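Workshop notebook, glaze bench
6 October 2026

Qian white, crawling again. Unloaded the small kiln first thing. Twenty-five tiles, all on the Gorari stoneware, all bisqued in the same load in August. The plain tiles are fine. The tiles with double thickness have crawled, mostly along the top edge where the overlap is, and a couple have bare patches in the middle of the face as well. Glaze has pulled back into thick rolled edges around the bare spots. Same fault we had on the serving bowls for Sesiscombe, so at least we can make it happen on purpose now.

What was in the load:
Row A, Qian white as mixed, one dip.
Row B, same bucket, two dips, second dip straight after the first lost its shine.
Row C, same bucket, two dips, second dip the next morning.
Row D, new small batch with half the raw clay swapped for calcined, two dips as row B.
Row E, same as D but two dips as row C.

Row A clean all the way along. One pinhole on the last tile, which had a rough corner to begin with.

Row B shows light crawling at the overlap. Would pass on the inside of a mug if you weren't looking for it. Would not pass on a plate.

Row C is the bad one. Every tile has lost glaze somewhere. I could see fine cracks in the dry coat before it went in and left them alone to see what they would do. On the tiles where I had drawn a pencil ring around the cracks, the bare patches are in the ring.

Row D clean. Surface a little drier than row A, but the color is the same to my eye in daylight and under the shop tubes.

Row E nearly clean. Slight thinning at the top edge on one tile. No bare clay.

So the swap does most of the work, and leaving the first coat overnight makes things worse whichever recipe is used. I think the raw clay is shrinking as it dries and the second coat is tearing the first one off the tile. The old batch sheet from Delbridge has the raw amount at the high end, and whoever copied it into our recipe book rounded it up again. I have put a pencil line through our version and written the original figure next to it. Please don't use the typed copy in the blue folder until it has been redone. 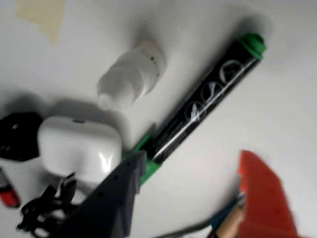

Batch notes for the new mix. Dry weight was kept small so we wouldn't be stuck with it. Water went in at 283 g to start, which left it too thick to sieve, so I added a splash more and did not weigh the splash. That was careless. Next time weigh the jug before and after and write the difference down. It went through the fine sieve twice. There was a lot of soft grit left on the mesh the first time and almost none the second. It settled harder than the old bucket does. After lunch there was a firm layer at the bottom that took a good while with the paddle to lift. Less raw clay in the mix means less to hold everything up, so I expected some of this, but it will be a nuisance in a dipping bucket that gets used a few times a day. Options are a small amount of bentonite, mixed dry with the other powders, or a few drops of Epsom salt solution. I would try the Epsom salts first. It can go into what we already have.

Bisque. I had wondered whether the August bisque was to blame, since that load ran long. Dripped water on a spare tile from that load and on one from the load before, and they drank it in at the same speed. Both had dust on them. I wiped half of each with a damp sponge and there was enough on the sponge to leave a pink smear. All of the test tiles were wiped before dipping, so dust isn't the cause in this set, but I would not say the same for the serving bowls. Those sat on the open shelf under the window for weeks with the trimming going on next to them. Anything that has been on that shelf gets wiped and left to dry overnight before it is glazed.

Kiln. Witness cones top and bottom were both down properly, bottom slightly softer than the top. The controller log shows the usual slow patch near the end of the climb. It got there, but it took longer than the last glaze load by a noticeable amount. Elements are due to be checked. I have not touched them. The peep hole plug on the lower side is cracked through and is being held together by habit. There is a spare in the drawer under the wheel weights.

Shelf wash is flaking on the bottom shelf and a crumb of it landed on one of the row B tiles. It's stuck in the surface and should not be counted as a glaze fault. Scraped the shelf back outside with a mask on and gave it one fresh coat. It needs another before it goes back in.

Serving bowls. I picked out the ones with the smallest bare spots and tried a repair on two. Warmed them in the test kiln, dabbed the new mix into the gaps with a soft brush, built it up a little above the level of the glaze around it. They can go in with the next load, on scraps of shelf in case they run. I don't have high hopes. The edges of the crawl are thick and round, and a patch may just sit in the hollow and look like a patch. If they come out badly they can be seconds. The rest should be remade.

Sesiscombe need to be told that the bowls will be late. The mugs and the small plates for the same order were single dipped and are fine, and those can go whenever the boxes come.

Making up the big bucket. Before anyone weighs out a full batch I want one more set of tiles, with the Epsom salts in, and some of them glazed on the inside curve of a cut cup instead of flat. Flat tiles are kinder than a real pot. If that set is clean we can go up to 4,000 g dry, which fills the gray bucket with room to stir. Check the calcined clay first. The bag is lower than it looks because the top is folded over and full of air.

The old Qian white bucket can stay in use for single dips only. I have written that on the lid. No overlaps and nothing left overnight between coats.

Still to do:
Redo the typed recipe.
Second coat on the bottom shelf.
Order calcined clay from Delbridge, and ask whether the raw clay has changed since the last bag. The new one feels stickier between the fingers.
Cut cups for the curved tests, from the Gorari scraps, while they're still soft enough.
Photograph rows B and C next to each other in daylight.
Swap the peep hole plug.

Row C tiles are in the tray by the sink if anyone wants to see them. Leave them in order. The numbers are on the backs in iron wash and a few of them have burned out faint.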